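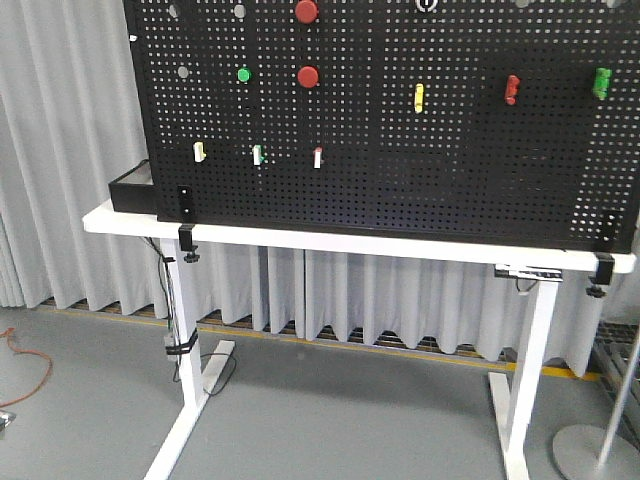 Photos: Aldana Navarrete

So the switch board is up! I've been muttering about it since October, and Anjani Ong had started asking after it the way you'd ask after a poorly aunt. It's a big black pegboard clamped to a white table, with push buttons, knobs, a dial and some rocker or toggle switches in yellow, red and green. The big red buttons are my favourites (obviously).

I spent 90 minutes shuffling things about before I was happy. The bottom right corner is still bare and I'm saving it for a slider, if Skaltora ever get them back in stock.
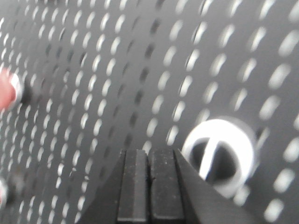
Holes, holes and more holes.

Choosing the board took ages. I nearly went for a wooden one from Partanen, but I wanted black so the colours would stand out – and I do like the light coming through.
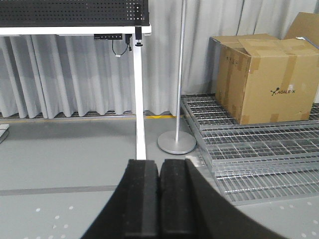 Hidadmont Tinkerers' Club – Workshop Pages

Cables next, my least favourite job. There's one hanging in a loop under the table and another dangling by the leg, and I keep meaning to buy clips. Anjani swears by the sticky Nivex ones. Mine always fall off by teatime, so I may go back to string.
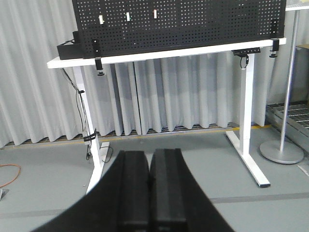 Can you clamp a pegboard to a desk without drilling?
A pair of screw clamps will do it, as long as the desktop isn't too thick for the jaws. Nip them up again after a week or so.

I still haven't labelled anything, and Anjani wants the three little toggles further apart. We'll see about that.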